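Keeping Fruit From Going Bad on the Counter

Most fruit spoils early because of where it sits. A bowl next to the stove or under a sunny window gets warm every afternoon, and by June the bottom layer can turn soft in 2 days. Move the bowl before you blame the store.

Pick a spot away from the oven, the dishwasher vent and the top of the refrigerator. A stretch of counter under the wall cabinets usually works, as long as there are no warm lights mounted underneath.

Wash fruit right before you eat it. If it came home damp from the store, spread it on a dish towel until the skins are dry, then put it away.

Bananas give off a gas that ripens whatever is near them. Hang them on a hook or keep them at the other end of the counter. If you want an avocado ready sooner, do the opposite and close it up in a paper bag with a banana for 24 hours. Check it by pressing near the stem.

Limes and lemons will keep on the counter for several days. After that the skins get hard and you lose juice. For longer storage, put them in a closed bag in the crisper drawer. Apples also do better cold, and they should have their own drawer if you keep lettuce or carrots, which pick up spots and a bitter taste from apples.
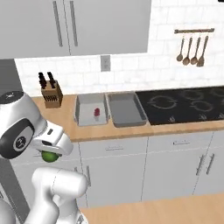

Round green fruit, light gray upper cabinets with long bar handles.

Check the bowl every morning when you make coffee. Turn the fruit over and look at the underside, where bruises start. Anything with a soft spot gets eaten that day or cut up for the freezer. One moldy lime will spread to the ones touching it, so throw it out and wipe the bowl with hot soapy water before refilling.

A wide, shallow bowl is better than a deep one. I used a deep Bresano mixing bowl for years and always lost the fruit at the bottom. The one I have now is a Brillano wire basket, two layers at most, with a folded paper napkin in it so the wires don't mark the pears.

To freeze citrus juice, squeeze it into an ice cube tray and move the cubes to a freezer bag once they are solid. Measure one compartment with a tablespoon first and write the amount on the bag. Grate the peel before you squeeze, and freeze that separately in a small jar.

For a hard lime, roll it under your palm on the counter, then microwave it for 20 seconds. Let it sit a minute before cutting.

Fruit flies: put a little cider vinegar in a glass with a drop of dish soap and leave it by the bowl overnight. Empty the compost pail the same evening, and rinse out the lid.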